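About Stodska

Home | Rentals | Cloths | Plates | About | Contact

We rent out tables. Well — everything that goes on top of them. Cloths, plastic plates, bowls, cups, pitchers, the serving stuff. Birthday parties, school lunches, church suppers, reunions in somebody's yard. You pick it up or we bring it, you eat, you scrape the plates, we take it all back and wash it.

Quick version of who we are since people ask on the phone and we're usually holding a stack of something.
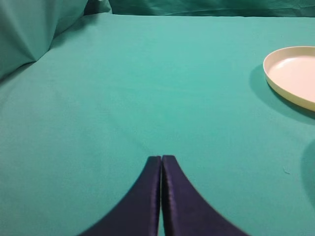 Page last changed: August

The cloths came first. Iulian Pîrvu had a laundry route, restaurants mostly, and ended up with a shelf of tablecloths from a place called Dursun that closed its dining room. Started lending them to neighbors. Then renting. The green is the color everyone wants. We've tried pushing the gray and the mustard. No luck. If you want green in June, call in April.

A word on creases. Our cloths are pressed, folded, and stacked, so they come to you with fold lines. Soft ones, a line or two on the diagonal if the stack has been sitting crooked. Most drop out after an hour on the table. If you're fussy, mist with plain water and smooth with your hand from the middle out. Please don't iron on top of a rented table, we have paid for two of those now.

Plain weave, no pattern. We get asked for patterns. Patterns hide stains, true, but they also hide stains from us, and then one goes out to the next family. Plain shows everything. We like that at the folding bench.

What we have

Cloths in green, white, gray, mustard. Rounds and rectangles. Rounds are short right now, ask.
Plastic plates, light blue and cream. Rimmed.
Bowls, cream only.
Cups, whatever matches that week. Sorry.
Pitchers with lids.
Fruit stands, cake stands, two big trays.
Chairs we do NOT have. Try Starwood, they are across the lot from us and they're nice about short notice.

The plates get their own paragraph because they are most of the business. Nurhan Uysal picks them. She wanted something a four year old could drop and a grandmother wouldn't be embarassed by. Raised rim so the peas stay on. Blue and cream look good mixed, so if you order 100 we usually send both unless you tell us not to. Tell us not to if it matters! It's fine. There's a box for it on the form, under delivery address, where no one looks.

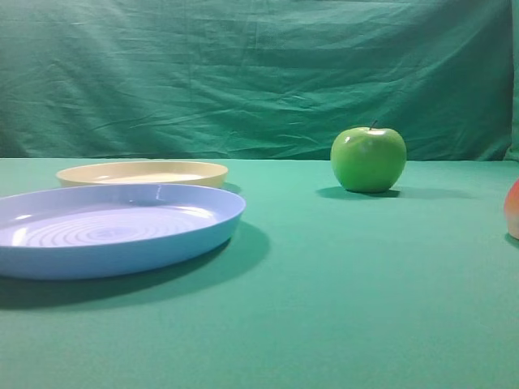

3 min read

Fruit on the table is Nurhan's idea too. A green apple and something with some red in it, set right on the cloth next to the plates. Costs next to nothing, looks like you tried, and the kids eat it. We don't sell fruit. People keep asking. Buy it the morning of, wipe it with a towel so it shines a bit, done. Apples keep all day. Peaches bruise, so put those out last and away from the elbows.

The ridged plates, the ones with rings going round the inside — those are great for sandwiches, cake, cut melon. Not so great for anything with a thin sauce, it settles in the rings and somebody has to get it out with a brush. That somebody is Ekrem Demirtaş and he has opinions. Use the smooth ones or the bowls for saucy food.

Who's here

Iulian Pîrvu. Laundry, van, keys. Started it.

Nurhan Uysal. Buying, colors, bookings. If you emailed, she's who answered.

Ekrem Demirtaş. Washing and stacking. Also checks every plate for knife marks before it goes back on the shelf. Scratched ones get pulled and go in the giveaway bin by the door, take as many as you want.

Abdelkrim El Ouafi. Deliveries and set up. Will lay the cloths for you if you book set up, and he gets the drop even on all four sides, which is harder than it sounds with a round.

Yavuz Tekin does the books and the Irero jobs. Irero is our name for the school side, same plates, same people, different invoice. Long story to do with the bank. If you're a school, ask for Yavuz and he'll sort you out with the lunch packs. A lunch pack is 13 place settings with a cloth and a pitcher. Why 13? That's what fits in the crate.

How it works

Call or fill in the form. We write back the same day if it's before 4 pm.
Pick up is from the side door, not the front. Front is the laundry.
Keep things two nights. Longer is OK if you ask.
Scrape, don't wash. Really. Home dishwashers are hard on the blue, it goes chalky and then it won't match.
Shake the cloths outside and put them in the bag. Don't fold. We're only going to unfold them.
Candle wax — leave it alone, tell us, we'll deal with it.

Lost plates are charged, cracked ones aren't. They crack. Lost cloths, let's talk first, they nearly always show up in someone's car.

Biggest job so far was 187 people, a wedding in a barn, and we ran out of cream and sent mostly blue on one side of the room. Bride's mother liked it better. We did not charge for the extra trip.

Smallest job, one cloth and three plates for a school play. They wanted it to look like a kitchen table. It came back with glitter on it and there is still glitter in the van.

Other things people ask

Can I see the colors first? Yes, come by. Screens make our green look bluer or yellower depending, so don't match your napkins off the website. Bring a napkin with you and hold it next to the cloth by the window.

Do you do napkins? Paper, no. Cloth ones soon, Nurhan has samples on her desk and is deciding.

Can I buy the plates? Only the scratched ones and they're free.

Are you hiring? Summers, yes. Folding and driving mostly. Ask for Iulian, and come in the mornning, afternoons he's out on the route.

Parking is on the Starwood side after noon. Ring twice, the dryers are loud.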